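달루라, 무선 입력기기 절전 기준 개정… 대기 전환 시간 60초에서 25초로

사무용 주변기기 관리업체 달루라(Dallura)는 12월부터 관리 대상 사업장의 무선 마우스와 키보드에 적용하는 절전 설정 기준을 개정한다고 밝혔다. 개정안에 따르면 입력이 없을 때 대기 상태로 전환되는 시간은 기존 60초에서 25초로 단축된다. 적용 대상은 배터리로 구동되는 무선 제품이며, 유선 제품과 충전 거치대를 상시 사용하는 제품은 제외된다.

개정 작업은 달루라 기기운영팀의 나자르 주라벨(Nazar Zhuravel) 팀장이 맡았다. 팀은 모브몬트(Movmont) 사무동에서 9주간 배터리 교체 기록과 사용자 문의 내역을 수집했다. 교체 요청은 대부분 수신기와 기기 사이의 거리가 멀거나, 금속 선반 뒤쪽 단자에 수신기를 연결한 자리에서 접수됐다. 이에 따라 수신기 위치에 관한 항목이 기준에 새로 추가됐다. 수신기는 본체 후면 대신 전면 단자 또는 연장 케이블에 연결하고, 외장 저장장치와 인접한 단자는 피하도록 했다.

표면 조건에 관한 항목도 일부 수정됐다. 광택이 강한 책상에서는 광학 센서의 추적 오류로 커서가 미세하게 움직일 수 있으며, 이 경우 기기가 대기 상태로 넘어가지 않는다. 개정 기준은 광택 마감 책상에 무광 패드를 사용하도록 권고한다. 패드의 크기와 형태는 지정하지 않았다.

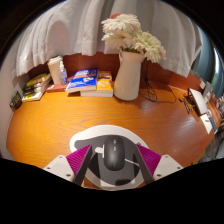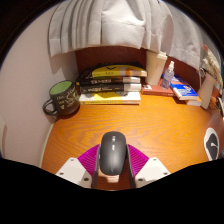

나뭇결이 있는 책상과 마우스

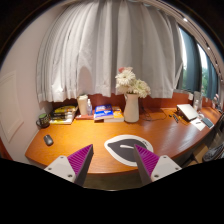

대기 전환 시간이 짧아지면 다시 사용할 때 반응이 늦어지는가?

대기 1단계에서는 센서의 점검 주기만 길어지므로 기기를 움직이면 바로 복귀한다. 지연을 느낄 수 있는 구간은 무선 연결까지 해제되는 2단계이며, 이 단계의 진입 시간은 이번 개정에서 변경되지 않았다.

설정 배포에는 관리 프로그램 스키렐(Skirell)이 사용된다. 절전 값을 원격으로 변경할 수 없는 구형 제품은 기존 설정을 유지하며, 고장 또는 교체 시점에 신규 기준을 적용한다. 설정이 반영된 기기는 관리 화면의 전원 항목에서 확인할 수 있다. 그래픽 작업 등으로 예외가 필요한 부서는 기기 관리번호와 사유를 기재해 별도로 신청해야 한다.

배터리 규격에 관한 조항은 그대로 유지된다. 한 기기에 제조 시기나 종류가 다른 전지를 섞어 쓰는 것은 계속 금지되며, 3개월 이상 사용하지 않는 기기는 전지를 분리해 보관해야 한다. 충전식 전지는 제조사가 사용을 허용한 기기에 한해 쓸 수 있다.

기술 문의를 담당하는 조이아 빌리크(Zoia Bilyk)는 "전원 스위치를 매일 끄는 절차는 기준에 포함하지 않았다"며 "장기 부재 시에만 스위치를 끄면 된다"고 설명했다. 키보드 백라이트의 소등 시간에 관한 세부 기준은 별도 문서로 배포될 예정이다.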